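Naltach opens its handling lab to growers and packers

21 December 2023

Naltach held its second open day at the Trurkness site this week, with demonstrations of two-arm fruit handling, a tour of the test hall and a question session that ran well past its slot. Visitors came mainly from packing houses and equipment suppliers. Admission was by registration, in groups of up to 15.

The program was built around one task: sorting mixed fruit between a tray and a bare tabletop. The task is simple for a person and awkward for a machine. An apple rolls if it is touched off center. A banana has no obvious place to grip, and its skin marks under light pressure. Small citrus is easy to close on but tends to slip out of two straight fingers if the approach is too high.

Reda Hamdy, who leads the handling group, opened with an outline of how a task is prepared. Each one is first built in simulation, with the arms, the table and the objects modeled to scale, and run there until the motion is stable. Only then does it move to hardware. For the fruit task the group logged 555 simulated runs in its current series. Of these, 217 were discarded at review, most of them for contact between a gripper and the tray rim.

"The rim is the hard part," Hamdy told the first group. "It is low, it is the same color as the tray, and the fingers have to come down right next to it. If the height estimate is off, you hit the rim before you reach the fruit."

The simulated version was shown on a large display in the seminar room, with an operator stepping through it on request. Ayman Ghoneim, who maintains the models, changed the starting positions of the fruit between runs and let visitors call out placements. Fruit close to the tray edge slowed the planner noticeably. Fruit placed within reach of both arms raised a different issue, as the software has to assign the pick to one side and keep the other clear. The present rule is based on distance alone. Ghoneim said a rule that also looks at the next move in the sequence is being tested but is not ready to show.

The hardware demonstration followed in the test hall. Visitors stood behind a marked line and the arms ran at reduced speed. Most picks went through without a stop. One run was halted by the operator when a banana turned in the fingers during the lift, and it was restarted from the beginning. The group does not yet have a recovery routine for that case – the arm simply waits for a person to reset the table.

Latifa Ashour of Cetport, a packing equipment supplier, asked about cycle time. Hamdy declined to give a figure, saying the work has been tuned for repeatability and that any number from the current setup would be misleading. Ashour also asked whether the method could cope with damp produce. Surface friction is a setting in the simulation, she was told, but wet fruit has not been part of the hardware trials.

Several questions dealt with how well the simulated fruit matches the real thing. Shape and weight are reasonably close, according to Ghoneim. Softness is not. Every object in the simulation is treated as rigid, so bruising cannot be predicted from it and has to be checked by hand after a hardware run. Poul Kvaran, who handles the mechanical side, passed around a set of worn finger pads to show where the load falls during a pick. He recommended that anyone running similar trials replace pads on a fixed schedule and record the change in the run log.

Cable routing also came up. Kvaran noted that the cables are included in the model for appearance only and are not checked for snagging. On the hardware they are inspected before each session.

The afternoon closed with a short talk by Aicha Kabbaj of Dlamini, which supplies the scheduling software used at the site. She described how run records from simulation and hardware are kept under one numbering system, so that a failed pick on the table can be traced back to the settings it was planned with.

Naltach plans a further open day in April. It will cover the same task with a deeper tray and a wider mix of fruit, and registration will be handled through the Trurkness site office. Slides from the seminar room session are available to registered visitors on request.
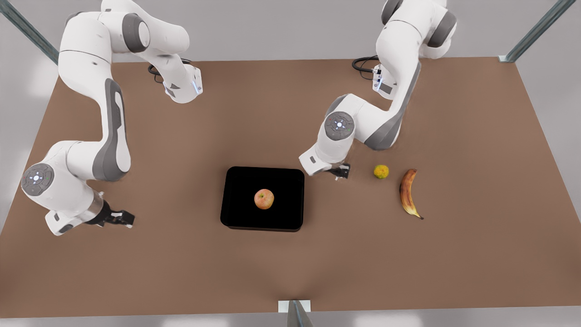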